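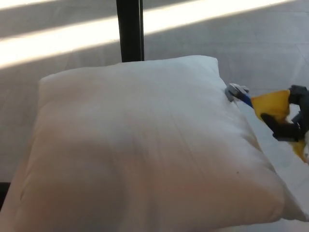
Kernier, juin

Faire manipuler un oreiller par un robot : nos règles avant de commencer

On me demande souvent par où débuter quand on veut apprendre à un bras à manipuler du linge ou de la literie, et je réponds toujours la même chose : par l'oreiller, bien sûr ! C'est un objet généreux, qui pardonne beaucoup, mais qui cache aussi très bien les mauvaises habitudes, et c'est pour cela que nous avons fini, chez Hasus, par écrire nos consignes.

Commencez par dégager le sol autour de l'objet. Un pied de meuble ou un montant, comme le poteau noir derrière notre oreiller blanc, peut rester en place, à condition de figurer dans la carte des obstacles. Gardez 10 cm de marge entre la pince et tout ce qui est rigide.

Réglez ensuite la vitesse d'approche au plus bas et visez un coin. Le bout gris du doigt s'enfonce dans le tissu et y fait un petit creux, avec un pli au point de contact : prenez le temps de regarder ce pli - il vous renseigne bien mieux que la courbe d'effort, surtout les premiers jours.

Limitez-vous à trois tentatives de suite sur le même coin, puis changez de coin et remettez l'oreiller en forme à la main, bras à l'arrêt (oui, même si vous êtes pressé, même si c'est la dernière série avant le déjeuner).

Pensez aussi à la lumière. Les bandes de soleil sur un sol clair perturbent facilement la segmentation, surtout quand la taie est blanche elle aussi. Notez l'heure de chaque série et la position des stores dans le journal.

Pour l'entretien, Isauro Rosales recommande de contrôler les embouts des doigts tous les 4000 cycles environ. Passez le pouce dessus, bras hors tension, et remplacez tout embout qui accroche, avant qu'il ne tire un fil de la taie.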